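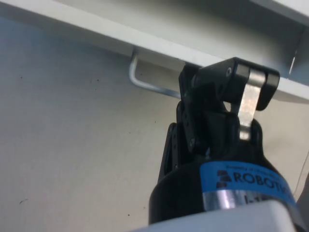

How is a vacant council seat filled when the member resigns partway through the term?

Nermin Kozan
Skarnumstead community help, municipal matters
Posted 2019-07-27

The councillor for Karaca Ward has submitted a letter of resignation to the municipal clerk. I would like to understand the procedure that follows, and whether residents of the ward will be asked to vote before the regular election.

Alper Altıntaş

The seat is filled either by by-election or by appointment, and the choice between the two rests with council. The procedural bylaw in Skarnumstead sets out the order of events. The clerk first reports the resignation at an open meeting, and council then passes a motion declaring the seat vacant. Until that motion is carried, the letter has no effect on the composition of council, although the member may cease attending.

Once the vacancy has been declared, council must decide on the method within 26 days. Where a by-election is chosen, the clerk fixes nomination day and voting day and publishes both at the municipal office. Where an appointment is chosen, applications are invited from eligible electors and the candidates address council in open session. Each is allotted six minutes. The vote is taken by name and recorded in the minutes.

There is one restriction. If the vacancy arises shortly before a regular election, the by-election option falls away and only an appointment may be made. The regular election is not until November of next year, so the restriction should not apply to Karaca Ward.

Şükran Erdem

They will appoint someone. They did so the last time, in Esero Ward, and the runner-up from the general election was not even contacted. I do not believe there is any rule obliging them to do so, but many of us considered it a discourtesy.

Alper Altıntaş

For the benefit of other readers, Ms. Erdem is correct that the runner-up holds no claim to the seat. He or she may apply on the same footing as any other elector.

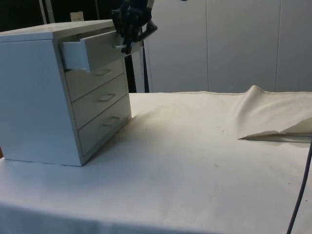 What must a resident file in order to stand as a candidate if a by-election is called?

Nermin Kozan

Melahat Gündoğdu

A candidate files a nomination paper, a statement of qualification and the prescribed fee with the clerk, in person, during the nomination period. The nomination paper must bear the signatures of two electors of the ward, neither of whom may be the candidate. A fee of $400 is payable by certified cheque or money order and is refunded once the financial statement has been filed on time — the number of votes received makes no difference.

Campaign funds may not be raised or spent before the nomination has been accepted. This includes the printing of signs. Former candidates in Pilus Ward will recall the difficulty that arose over lawn signs ordered in advance, and the clerk's office now draws attention to the point in its information package.

A nomination may be withdrawn in writing at any time before the close of nomination day. After that the name remains on the ballot.

Şükran Altıntaş

I would add that the statement of qualification must be sworn before a commissioner. The counter staff at the municipal office can do this at no charge, but only in the mornings, so please telephone ahead.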